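Photo gallery: the lounge, cream leather sofa and carpet

Wistov Furnishing Notes
Text: Ynyr Gwilliam

The lounge at Wistov was refitted over the summer. The gallery covers the long sofa, its cushions and the carpet tile. Notes on cleaning and layout follow each picture. Product references are those used on our own order sheets and will not mean anything to a high street shop.

The sofa is the Stendberg in cream leather. It is placed with its back to a white wall, which takes direct sun for part of the day. Padded headrests run along the top, the backrests below them are tufted, and the seat is made up of horizontal stitched panels. Loose cushions are plain squares, teal-blue and light grey. The teal-blue one stands in the corner at the left arm.

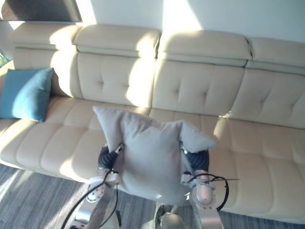

Page 411

Light grey cushion, Stendberg sofa. Cushion covers are the Cuervo plain weave, order reference 104, with a concealed zip. The inner pad is feather and fibre mix. Pads of this type settle towards the bottom edge after a few days of use and should be pressed from the sides, turned a quarter and pressed again. The corners fill out last. If a corner stays flat, open the zip and push the pad into it by hand.

Covers wash at 30 degrees, inside out, zip closed. Do not tumble dry. The light grey shows marks from newsprint and denim sooner than the teal, and is washed more often for that reason. Order a spare cover at the same time as the first, as dye lots vary.

Leather in direct sun. The middle of the sofa gets more light than the ends. Cream leather does not fade in the way a dark hide does, but it dries out, and on the Stendberg the first signs appear at the seams between the headrests. Treatment is as follows.

Dust with a dry cloth. Use the soft brush of a vacuum cleaner on the buttons, where crumbs and lint collect in the dimples.
Wipe with a damp cloth, well wrung out. No washing-up liquid, no vinegar.
Leave to dry with the blind down.
Apply leather cream, reference 508, to the seat and headrests. One thin coat. Wipe off any surplus after ten minutes.

The cream was last applied in June. The label says every six months. In a sunny room we do it every four.

The leather should be kept clear of radiators by at least 30 cm. The feet are fitted with felt pads when the sofa stands on a hard floor. On carpet tile the pads are taken off, as they drag at the pile when the sofa is pulled out for cleaning.

Floor. The carpet is Prollden tile in grey, order reference 489. It has a streaky fibre in light and dark greys. Under a window some tiles look silvery and others charcoal, and the effect changes with the direction of view. This is a property of the pile and is not a fault in the batch. Customers who want an even colour should choose a plain tile from the same range.

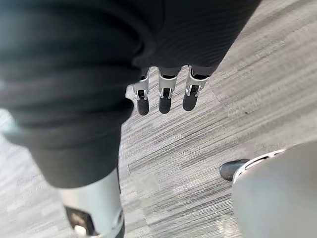 Carpet tile: laying and upkeep

Lay from the centre of the room outwards. Set two chalk lines at right angles and check them before the first tile goes down. Each tile has an arrow on the back. With all arrows pointing the same way the floor reads as one piece, though the joins can still be made out in low sun. Quarter-turned, it gives a chequered look, which we did not want next to a tufted sofa.

Use tackifier and not permanent adhesive. A stained tile can then be lifted and changed. Keep one unopened box from the same batch in a dry cupboard, flat, with nothing on top.

Vacuum twice a week along the streaks, then once across them. Small specks of grit are hard to see on this colour and are better found by passing a hand over the pile. Spills are blotted from the outside in. For tea and coffee use cold water first, then carpet shampoo at half the stated strength.

Chair and sofa feet leave dents. A damp cloth laid over the dent for an hour, followed by a stiff brush, will raise most of them. Deep dents under the sofa were left alone, as the sofa goes back on the same spot.

Sample squares of the tile and both cushion colours are kept at the Wistov counter - ask for them by reference number. Leather swatches can be borrowed for a week against a deposit.

Gallery last updated July 2019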